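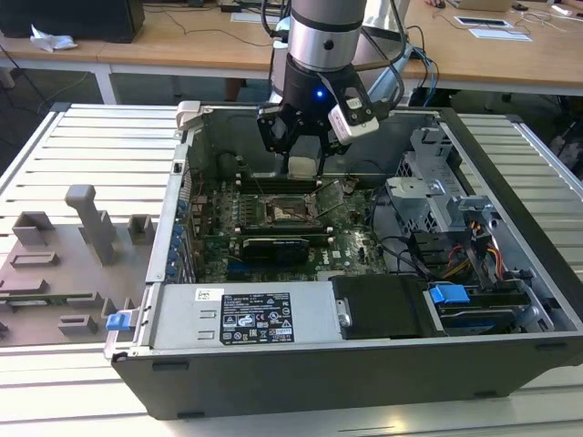
3.2 Layout of the donor machines

The towers in the study came from office stock withdrawn in December and stored at the Bridonum depot. Each was laid on its side with the side panel removed before any part was recorded, so that the motherboard faced upwards. Fig. 4 shows the interior of one such machine, a Dell tower with a dark grey case.

We divide the interior into two zones. The board zone holds the motherboard, the memory slots, the processor socket and any expansion cards. The service zone holds the power supply, the drives and the cables that join them. In the machine of Fig. 4 the socket is empty, and the graphics card remains seated in its slot below it. The power supply lies in the lower part of the case, with a hard drive in a caddy further to the right.

Coloured parts deserve a short note. The release handle of the drive caddy is bright blue, as are the clips along the expansion slots. Hemmin's earlier survey of desktop cases (the Frade list) used colour as the first cue for parts meant to be handled without tools, and we keep her convention – a coloured handle or clip is logged as a touch point and a plain metal one is not. The lever at the processor socket is plain metal and was entered by hand as an exception.

Cables were treated separately. The orange, yellow and red power cables in Fig. 4 run down towards the drives as a bundle, and a bundle of this kind was scored as one obstacle whatever the number of wires in it. Scoring wires singly gave results that two readers could not reproduce.

The full set comprises 621 part records from 17 towers. Records were entered in Wova, using the part names in the Bralus glossary where one existed. Memory modules, drives and expansion cards were assigned to the reuse stream. Power supplies were held back for electrical testing, which is outside the scope of this paper.

Fig. 4. Interior of a desktop tower with the side panel removed. The memory slots run along the upper part of the board; the drive cage, with perforated sides, stands at upper right.

3.3 Order of removal

The order of removal was fixed in advance for all machines. Work began in the service zone with the drives, followed by the expansion cards and then the memory. Chutima Hemmin checked each record against the open case before the next part was taken out.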